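Notas para la charla — Analyn Saludo
Septiembre de 2019
134 veces compartido · 3 comentarios

Saludar con calma, dar las gracias a la gente de Litari por la sala y por el café, y esperar a que se sienten los del fondo, que siempre llegan con el abrigo a medio quitar.

Empezar por la anécdota de Skaten. Yo tenía que entrevistar a la protagonista de la serie y me dieron dos minutos en un pasillo, de pie, con la maquilladora detrás. Le pregunté por la comida del rodaje y me habló de las lentejas de su tía con un cariño tremendo — fue lo más leído del mes, con 911 comentarios, casi todos con recetas.

De ahí pasar al tema: cómo se escribe de famosos sin perderles el respeto ni aburrir a quien nos lee. Contar lo del rumor de boda en el estreno de Manalo. Lo dimos tres medios el mismo día, los tres copiándonos, y ninguno había llamado a la representante. (Pausa. Dejar que se rían, si quieren.)

Leer despacio el correo que me mandó ella después. Era amable, y por eso dolía más.

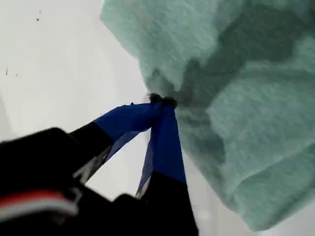

Y entonces, claro, cambié mi manera de trabajar, poquito a poco. Ahora llamo siempre, aunque sea tarde y me dé vergüenza, y si no me contestan lo digo en el texto. Recordar también que «una fuente cercana» a veces es el primo de alguien que estuvo en la fiesta.

Si vamos bien de tiempo, hablar del especial de Wusgate que sale en octubre y de lo que cuesta cerrar una portada cuando la pareja rompe la víspera. Si no, pasar directamente a las preguntas. Pedir que usen el micrófono, que luego en la grabación no se oye nada.

2 comentarios nuevos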